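FOR IMMEDIATE RELEASE

Friday, September 6, 2024

Carkura to Switch Lunch Counters to Returnable Containers

Foil and paper wrapping to be phased out at 20 locations by December

VOKTHORPE – Carkura, which runs lunch counters in offices, clinics and colleges, will stop wrapping hot food in foil and coated paper at all 20 of its locations by the first week of December. Customers will get their meals in a lidded container that can be brought back to any Carkura counter.

The change follows a trial at two Vokthorpe counters over the spring and summer. During the trial, 217 customers signed up for the container program and made 1489 returns between them. Sign-up was free and remains free under the full program.

"Most of our food is eaten within a few minutes of the counter, so people were already walking past us on the way back to their desks," said Mahlet Zeleke, head of operations at Carkura. "We put the return bins on that route and left them there."

How it works

Customers register once at the counter or on the Carkura website. A code on the customer's phone is scanned when the meal is picked up and the container is scanned again when it goes in the bin. Containers should be returned within 14 days. After that, a charge of $2 is added to the account and refunded in full if the container comes back later.

Containers are collected each evening and washed at the Aleo facility on the east side of Vokthorpe. They do not need to be rinsed before return, but food scraps should be emptied out first. Lids go in the same bin.

Sandwiches, baked potatoes and breakfast rolls are the last items to move over. These are still sold in foil or paper at most counters, and will be until the smaller container is delivered in the fall. Clean foil can go in metal recycling where the building has it. Paper with grease on it should go in the trash or, where available, the compost bin.

Customers who prefer to bring their own container may do so. Staff will fill any clean container with a lid, and the price of the meal is the same.

"We heard from a lot of people who wanted one size that fits in a bag with a laptop," said Róisín Mac Mathúna, who led the design work at Chang, the supplier of the containers. "The first version was too tall. The one going out now is flatter and the lid clips on two sides."

Counters will change over in groups, starting with the Vokthorpe college sites. Dates for each location will be posted at the register and on the Carkura website.
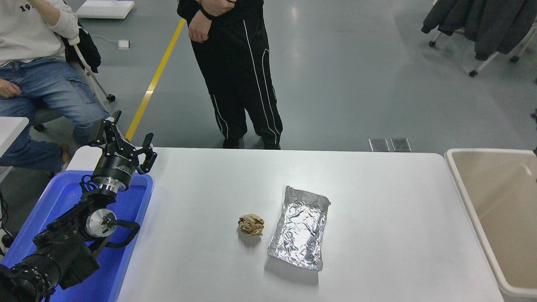 About Carkura

Carkura prepares and serves weekday breakfast and lunch at workplace and campus counters. Its main kitchen is in Vokthorpe.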